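MATL 286 – Wood in Service
Handout 2: Moisture Movement in Edge-Glued Tops
Instructor: Eero Heinonen

Reading before class: Grundeo, chapter on sorption; Trịnh, the section on restrained panels. Bring a calculator.

1. Terms

Moisture content (MC) is the mass of water in the wood divided by the oven-dry mass of the wood, as a percentage. It can exceed 100 percent in green lumber. Equilibrium moisture content (EMC) is the value the wood settles at if temperature and relative humidity are held constant. Indoor EMC in a heated building commonly swings between 6 and 10 percent over the year.

Fiber saturation point (FSP) is the MC at which the cell walls are full and the cell cavities hold no liquid water. Take it as 28 percent in this course unless a problem says otherwise. Dimensional change occurs only below FSP.

2. Directions

Wood shrinks and swells by different amounts in three directions. Tangential movement (along the growth rings) is the largest. Radial movement (across the rings) is usually half to two-thirds of that. Longitudinal movement is small enough to ignore in normal wood, but juvenile wood and compression wood are exceptions.

A butcher-block top is made from narrow strips glued edge to edge. Ring orientation varies from strip to strip, so the width of the whole top moves at a rate between the radial and tangential values. Cupping is reduced for the same reason. Total movement across the width is not reduced by cutting the wood into strips, and students lose points on this every year.

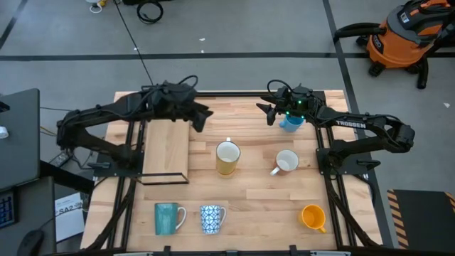 3. Calculating movement

For MC changes within the indoor range, use

change in width = W × C × (MC2 – MC1)

where W is the initial width and C is the change coefficient per percent MC. For mixed ring orientation, use the average of the radial and tangential coefficients.

Worked case. A top is 604 mm wide at 7 percent MC. The average coefficient is 0.0026. At 10 percent MC:

604 × 0.0026 × 3 = 4.7 mm

The top is now 608.7 mm wide. If it was fitted tight between two rigid rails at 7 percent, the rails must yield, the wood must crush, or the top must bow. Repeated crushing leaves a permanent set, and gaps appear at the next dry season (see Trịnh on compression set).

4. Fastening and borders

a. Fix the top at one line only, normally the center or the front edge. All other fasteners go through holes slotted across the grain.
b. Leave clearance at any border that runs parallel to the grain. Aluminum does not respond to humidity, and its thermal expansion over indoor temperatures is much smaller than the moisture movement of wood across the grain.
c. Do not glue a cross-grain batten to the underside. A screwed batten with slotted holes is acceptable.
d. Finish both faces with the same number of coats. A finish slows the exchange of moisture – it does not stop it. 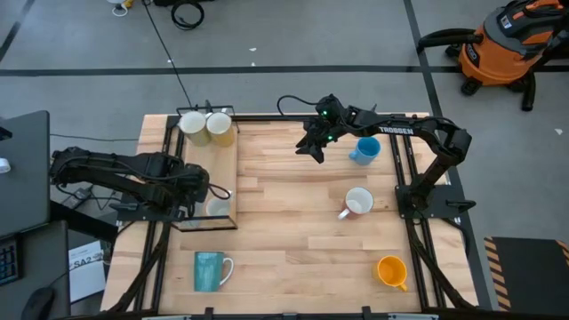
Figure 1. Butcher-block top with aluminum extrusion along its edges.

5. Rate of response

EMC is an end point. A thick top may take weeks to approach it, and the surface layers respond well before the core. The difference sets up stresses that cause surface checking during fast drying. The Filten tables give half-response times for several thicknesses. Note that they assume unfinished wood exposed on both faces.

6. Problems

6.1 A top 3,000 mm long and 604 mm wide goes from 10 to 6 percent MC, with the grain running lengthwise. Find the change in width using C = 0.0026. State why the change in length may be neglected.

6.2 Repeat the width calculation for all-tangential material, C = 0.0035.

6.3 Sketch a slotted fastener layout for the top in 6.1, fixed at the front edge. Give the minimum slot travel at the rear edge.

6.4 Rostham recommends sealing end grain with twice the coats used on the faces. Explain this in terms of flow along the grain.

Show units in every line. Answers to 6.1 and 6.2 in millimeters, one decimal place.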